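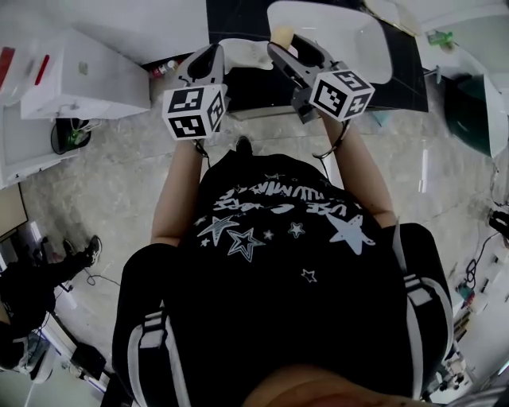 *Slide 1. Sponge, something white and plastic, black countertop.*

Leave slide 1 up while people sit down. Kalkidan introduces me, I've got 18 minutes, water is under the lectern.

**Opening**

Hi everybody! I'm Obsa Shiferaw, I look after the back kitchen at Cerkum, and I'm going to talk to you about wiping counters for longer than anyone has ever let me before. (Pause, let them laugh or not laugh.)

Go back to slide 1. Ask: how many of you have a dark, glossy counter at home or at work? Hands up. Okay, keep your hand up if you picked it yourself. I did pick mine, at the old place on Gebretsadik, and I loved it in the showroom, and then I made toast.

Point at the counter. A shiny black surface shows you crumbs, drips, fingerprints and the streaks from the cloth you used to get rid of the fingerprints. I used to hate that. Now I think it's the best teacher in the building, and I'd put one in every training kitchen if Gultadura would pay for it (look at Kalkidan here, she does the budget).

**Where the sponge lives**

Still slide 1. Ask them to find the sponge. It's small and pale yellow, near the left end of the big white piece with the rounded corners. Some of you will call that a basin and some of you will call it a tray, and we've had that argument at Cerkum so please don't start it again in the Q&A.

What I care about is the raised rim. Anything with a rim can hold the mess while you work. Crumbs go in, rinsed bits go in, the sponge goes in when you get called away to the phone. A sponge parked straight on a black counter leaves a puddle shaped like a sponge, and a dried puddle needs its own wipe.

Tell the Tekosard story here, short version: I covered a shift there in November, no tray anywhere, and I wiped the same stretch of counter over and over all night. By closing I was wiping up after my own sponge. I drew the whole thing on the back of a delivery slip and I still have it!

**The order we do it in**

Go slow, people write this part down.

1. Clear what you can to the back. Leave one open patch in front of you.
2. Dry crumbs first, with a dry cloth. Into the tray.
3. One item at a time in the open patch. Wipe it, turn it over, wipe the bottom.
4. Wipe the patch before the item goes back.
5. Dry cloth again for the shine.

Step 3 is the one everybody skips. White plastic is what I'd practice on, because on a black counter you can spot it from across the room, and any gunk on it shows up too. The undersides are where the trouble is. We had a white plastic tub that looked lovely from the top and stuck to the counter like it had been glued (it was syrup).

If somebody asks about bleach: on white plastic I try dish soap and patience first. Don't get into a chemistry debate, I lost the last one.

**Numbers, quickly**

Kalkidan kept a wipe log for us. 1,378 entries! She's going to want me to say that number twice, so: 1,378. The longest job in there was the counter beside the fryer. The shortest was somebody (me) who wrote "looked fine."

After we gave the sponge a fixed home, we went through 300 log entries and only 18 mentioned streaks. I don't have a proper before figure. If they ask, say so, and say we started the log too late.

**Bottles**

Last look at slide 1. Back left, a few small bottles with red and white labels, down along the floor line. Ask the room: where do your bottles live? Let two or three people answer.

My own rule is that a bottle is either in my hand or off the counter. Bottles leave rings, and I knock them over with my elbow, and then I'm cleaning up the cleaner. If you've got kids or a dog at home, put them up high behind a door.

**Try it**

Hand out the cloths now, one dry and one damp per table. Kalkidan has the jam. Each table puts a little jam on the bottom of its cup, sets the cup down, and has a go at steps 2 to 5. Walk around. Look for people going in circles with the damp cloth and get them to pull it toward themselves in straight lines.

If we're running over, drop the jam and go to questions.

**Questions**

Paper towel or cloth? Cloth. How often do I swap the sponge? When I wouldn't want to touch it with my face. Thank Kalkidan, collect the cloths, and remind people the jam is for eating too, spoons are by the door.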